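I have been putting off writing about birthday collections, mostly for fear that somebody I work with will read this and think I mean them. I do mean them, a little, but I mean myself as well, and I have been holding the envelope as often as anyone.

For readers who have never worked in an office the size of ours (lucky you, in one respect), it goes like this. An envelope comes round with a card in it. Once it was a real envelope and you could slip in a couple of dollars and pass it along without anyone being the wiser. Now it's a link, and the link has a total at the top and a list of names down the side, and beside each name is what that person gave. Nilmini Saha, $15. Thanakorn Prasertsri, $20. And then there you are, with your thumb over the screen, trying to remember what's left in the checking account until payday.

Last October I sat down with a cup of tea and my bank statements, meaning only to find a charge I didn't recognize, and I ended up adding up everything I'd chipped in over the year. Birthdays, two baby showers, three farewells, a retirement lunch, a wedding for a man in the Destthorpe branch I had met in an elevator. It came to $665. I added it again and got the same number. That is a car repair, or most of a plane ticket to see my mother, and I couldn't have told you what a single one of those gifts was.

I don't want to sound like a Scrooge about this. I love giving presents – I really do, and my sister will tell you I start hiding things in the linen closet in the summer. When my neighbor Tassanee Srithong turned sixty I spent weeks finding her a teapot like one she'd broken, and I'd have paid twice the price and been glad of it. But that was a present. I knew who it was for, and I knew what it would mean to her, and I could afford it that month, and if I hadn't been able to I would have baked something and she would have been every bit as pleased. 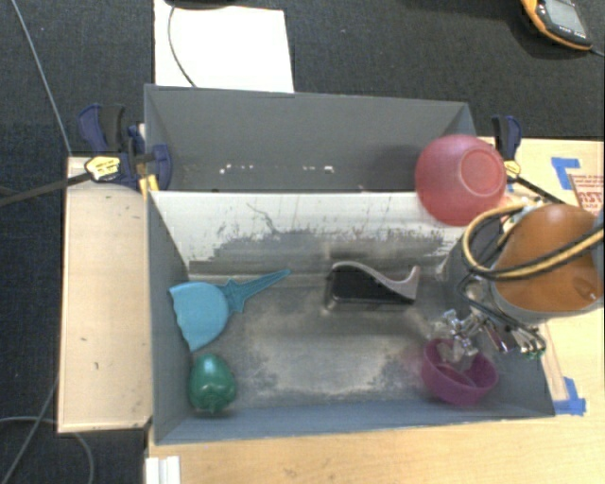

Mayuree Chareonsuk wrote to me after I grumbled about this in an earlier column, and she thinks I've got it the wrong way around. In her view the collection is the cheap option, and people like me forget what came before it, when everyone felt they had to buy a separate little something and half of it was scented candles. She'd sooner put in ten dollars and be done, she said, and when her husband was in the hospital her coworkers raised $2,866 in a few days, and she has never minded a birthday link since.

I've thought about that letter a good deal. She's right about the candles, and she's certainly right about the hospital, and if that kind of link came to me tomorrow I'd give what I could and not think twice. I suppose my trouble is that the two have started to look exactly alike. They arrive in the same way, with the same cheerful little message, and the person who gave until it pinched for a family in trouble is asked again a week later for a gift card for a manager who earns three times what she does.

So what would I change? Hide the amounts, to begin with. Most of these sites let you do it, and it takes a moment. Put a low ceiling on birthdays, five dollars say, and let the present be small. Leave the new hires and the part-timers off the list until they've been around a while. And please, no reminders! If a person hasn't given by the second day, she has seen the message and made up her mind, and she may have been up half the night with the electric bill.

We've been trying some of this on my floor since spring. There was a bit of muttering at first, and one cake that was frankly too small for the number of forks. My own birthday fell in June and I got a card with everyone's handwriting in it and a potted basil, which I have managed to keep alive on the kitchen windowsill so far, although it's getting leggy and I think it wants a bigger pot.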